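古い機械と暮らす町

Undvilleに住んで2度目の冬です。この町の人は物をなかなか捨てません。ラジオも、靴も、パソコンも、まず誰かに見せてから考えます。私の国では新しいものを買うほうが早かったので、はじめは少し不思議でした。

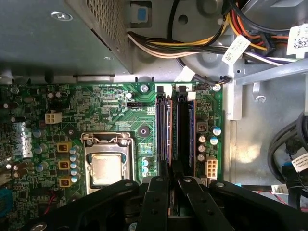
川むこうの店

橋を渡るとVidaという修理の店があります。人口3,000人ほどの町で、店の中はいつも混んでいます。待つ人はお茶を飲み、天気や孫の話をします。直るまで何日かかるか、あまり聞きません。
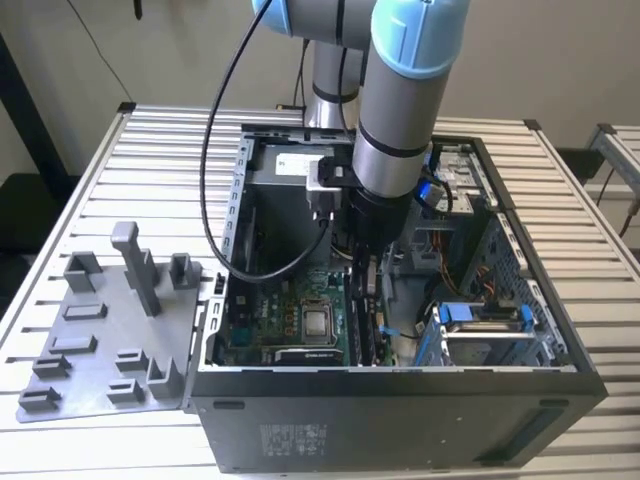
店主は70歳で、若いころはFallholmの工場で時計を作っていました。私が壊れた炊飯器を持って行ったとき、彼は値段より先に「何年使いましたか」と聞きました。私は答えられなくて、恥ずかしかったです。

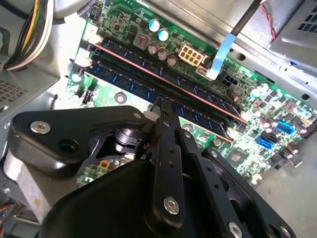 文 Telma Medina(本誌寄稿者)

2月には広場で古道具の市が開かれます。去年、私はそこで青い傘を買いました。骨が一本曲がっていましたが、売り手のおばあさんが糸の結び方を教えてくれました。言葉は半分しか分かりませんでした。

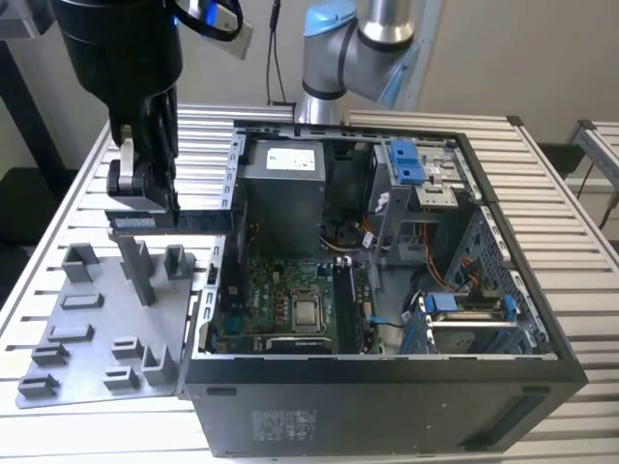 傘は今も玄関にあります。雨の日に開くと、少し右へ傾きます。炊飯器のほうは、ふたの音が前より大きくなりましたが、毎朝ごはんを炊いています。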